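Search the help pages
Search
4 min read
Posted 2019-07-24 by harborwalker

Seeing the tower house in Drindden: can you still go up, and is it worth half a day?

My wife and I will be in Torov for five nights in September and want to take one day for Drindden. The main thing we want to see is the old merchant's house with the lookout tower on the back, the one with the open arcades stacked up the side facing the canal. My guidebook calls it the Istora house. It is an older edition and says the tower is open mornings only, tickets from the porter, closed in bad weather. The town site has a page for it with a photo and no hours.

What I would like to know:

Is the tower open to visitors at all right now? I read a comment somewhere that the upper levels were shut for stone repairs and I can't tell what year the comment was from.

How hard is the climb? I'm fine with stairs. My wife had knee surgery last year and can go up slowly but has trouble coming down if there is no handrail.

Is there anything to see inside the house itself, or is it only the tower? The book mentions painted ceilings on the second floor but then says "by arrangement," and I don't know who you arrange it with.

Last one, do we need to stay overnight to do it properly? There is a train from Torov in the morning and the last one back leaves a little before seven. I would like to see the church with the carved choir too if there is time, but the house comes first.

We don't need a guided tour and would prefer to go at our own speed. We are not architects, we just like old houses. Packing light, one small bag between us, so if there is a rule about bags I'd like to know that as well.
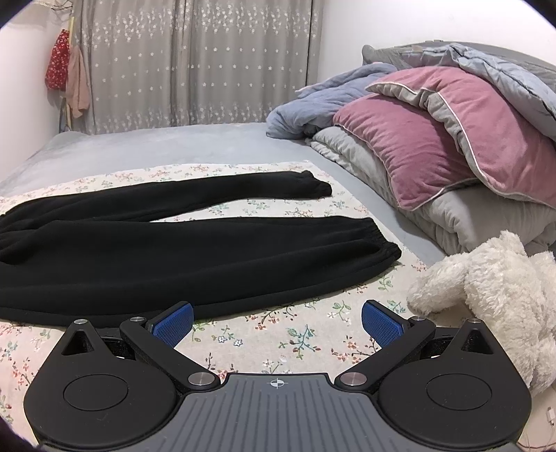 I should add that we'd be going on a weekday if that changes anything. I have seen the arcades in a book of drawings and the thing I most want to look at is how the round arches on the lower levels change to the narrow pointed ones higher up. The book says the upper part is older than the lower part, and I don't see how that could be, unless the bottom was rebuilt. If someone knows the answer to that I'd be glad to hear it, but the practical questions matter more.

3 answers

Answer by canalside_reader (accepted)

I went in May and again at the start of this month, so this should be current.

The tower is open. The repairs you read about were on the top gallery and they are finished. You can tell where the new stone is, it's a lighter color than the rest and the edges are sharp. When I was there in May the top gallery was still roped off but the one below it was open, and on the second visit the rope was gone.

Tickets are no longer sold by the porter. There is a desk just inside the courtyard gate, on the left. They take cards but the machine was down one of the two times I went, so bring some cash. They let people up in small groups because the stair is narrow and there is only one way up and down. On a weekday I waited maybe ten minutes. On a Saturday it was closer to an hour.

Stairs: the bottom flight is wide and shallow and was made for people in long clothes carrying things, so it is easy. After the second landing it becomes a tight spiral. The steps are stone and worn in the middle. There is an iron handrail on the outer wall from the bottom to the third gallery. Above that there is a rope fixed through rings instead of a rail. Your wife could go to the third gallery and come back down holding the rail the whole way. I would not do the last part with a bad knee. The view from the third gallery is nearly as good and you can see the change in the arches better from there than from the top, so she won't miss much. There is a stone bench on that level too.

Bags: small backpacks are fine but they make you carry them in front on the spiral. Anything bigger stays at the desk.

Inside the house, the ground floor has a small display about the building and the trade the family was in (salt and later timber). It takes a quarter of an hour. The painted ceilings are in two rooms above that. "By arrangement" means you ask at the desk when you buy your ticket and if there is staff free they walk you up. I got in the first time and not the second. Go early and ask right away.

About the arches. Your book is right and so is your guess. The tower was built first with pointed openings on every level. A fire took out the lower levels and part of the house, and the repair was done in 1233 according to the panel in the courtyard, though the panel also says the date is taken from a later copy of a document. They put in round arches at the bottom, which were out of fashion by then in other towns. The panel says this was to carry the weight, with thicker piers. You can see the join if you stand in the far corner of the courtyard and look up at the second level. There's a row of flat blocks that doesn't line up with the courses above it.

You don't need to stay overnight. The morning train gets in early enough. Do the house first, have lunch, then the church. The church closes in the middle of the day anyway and opens again in the afternoon.

Answer by m_drin44

There are 366 steps so think about the knee. Tower is nice but crowded. If you want my opinion the church is the better building and it's free. Also the cafe in the square is overpriced, go one street back.

Comment from canalside_reader: I don't think that step count is for this tower. 366 is the bell tower at the church. The sign at the desk for the Istora house gives 44 to the first gallery and doesn't give a total, but it is nowhere near that many.

Comment from m_drin44: You may be right, I did both the same day.

Answer by fieldstone

The first answer covers most of it. A few additions from someone who used to live two streets over.

The best time for looking at the arcades from outside is late afternoon, from the footbridge. The side with the arches faces roughly west and in the morning it is all in shadow. So if you only want to climb the tower, morning is right, but plan to walk back past it on your way to the station. It's on the way, more or less.

From the station the house is about 35 minutes on foot if you follow the canal path, and the path is flat. The shorter way through the upper town saves a little time and has a steep cobbled street in it. With the knee I'd take the canal. There is a bus but it doesn't go any closer than the market.

For anyone interested in the building itself, there is a survey by Nikolaidis with measured drawings of every level. The town library has a copy you can look at in the reading room, no card needed. It disagrees with the courtyard panel on the fire. The survey thinks the lower arcade came down because the canal bank moved, and that the scorched stone in the stair is from a kitchen that was there at a later date. I have no view on which is correct. The drawings do show the two back piers leaning outward, and you can see that from the bridge once you know to look for it.

One thing to watch: the courtyard gate is easy to walk past. It's a low door in a plain wall with a number next to it and a very small sign. If you come to the fountain you have gone too far.

Also the top gallery is closed when it rains, and sometimes for the rest of the day after it rains, since the steps stay slick. The third gallery is covered and normally stays open. September is usually dry there but check the sky before you get on the train, and if it looks bad swap the day with something in Torov.

Comment from harborwalker: Thank you both, this is what I needed. We'll take the early train and the canal path and ask about the ceilings first thing. I'll see if the library is open the day we go.

Comment from fieldstone: It closes at lunch as well. Most things do.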